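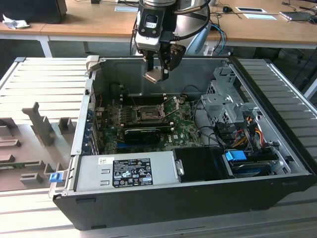

An open desktop tower with the CPU socket empty.

I want to make the case for walking after dinner. I know, it sounds like something your grandmother would tell you (mine did, every night, while handing me my coat), but I've been at it since January and I'm completely sold!

We spend so much energy in this country on what to eat. Low carb, high protein, no gluten, and a whole aisle of powders to go with each one. Then we finish the meal and drop straight onto the couch for the evening. I did that for years, and I slept badly and woke up feeling heavy, and I blamed the food every single time.

My neighbor Fadime Karaca got me going. She and her husband do a loop of Morkden Street after supper, and one Thursday she knocked and asked if I wanted to come along. I said yes mostly to be polite. It took 40 minutes because we kept stopping to talk, and I slept like a rock that night.

Muscles use blood sugar when they work, even at an easy stroll, so moving after a meal can help keep the spike down. You don't need special shoes for it, or a gym, or a plan with a name. My watch says the loop is 2,000 steps on the nights we don't get sidetracked, and I come home feeling lighter and in a much better mood.

Now, my friend Reinaldo Macedo thinks I'm overselling it. He says a walk can't fix a bad diet, and he's right, it can't. If your stomach hurts all the time, or you take medicine for your blood sugar, talk to your doctor. But I still think we skip past the easy stuff far too quickly, and I'd love to see more doctors bring it up before the conversation turns to pills.

So try it tonight, even if it's only to the corner and back. Leave the dishes in the sink. Mine are sitting there right now, and Fadime is already out on the sidewalk waving at me.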